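December
By Florêncio Henriques

Drirnbridge library keeps its late hours

Good news if you're the kind of person who only remembers a book is due at dinner time - the Drirnbridge branch library is staying open until 9 p.m. through the spring. I got the word from the front desk this morning while I was returning two overdue mysteries (sorry!), and I may have cheered a little too loudly for the reading room.

The late hours started as a trial back in September, and I figured they'd be gone by New Year's. But 293 people signed up for new cards during the trial, compared with 11 in the same stretch last year, and a lot of them came in after 6. The Softić Street bus stops right out front until 9:20 now, so you can get home without begging for a ride.

A few other things are changing too. The holds shelf is moving next to the side door, and you can keep a movie for a week instead of three days. The Plumumier room upstairs, where the knitting group and the chess kids have been fighting over the big table since forever, gets a sign-up sheet. I've been to both groups and I'm not taking sides, but the knitters do bring better snacks.

The book sale also did well. They sold 891 books in one weekend, mostly paperbacks, and I'm responsible for more of those than I'd like to admit. The money goes to large-print titles and a second copy of just about everything on the winter reading list. If you've been waiting on the new Drurnance cookbook, there were 369 holds on it across the county when I asked, so good luck to us all.

Winter reading sign-up is open now at the desk or by phone. You pick your own goal, and yes, audiobooks count. I'm going for one long novel and a whole lot of evenings at home with it.
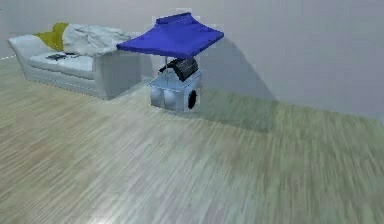 A white sofa with a mustard-yellow cushion

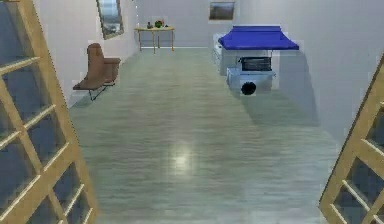
Neighborhood News Desk

Late hours don't apply on holidays, when the branch is closed all day. The book drop stays open, though - it's the slot to the left of the main steps, and it does stick when it's cold, so give it a good push.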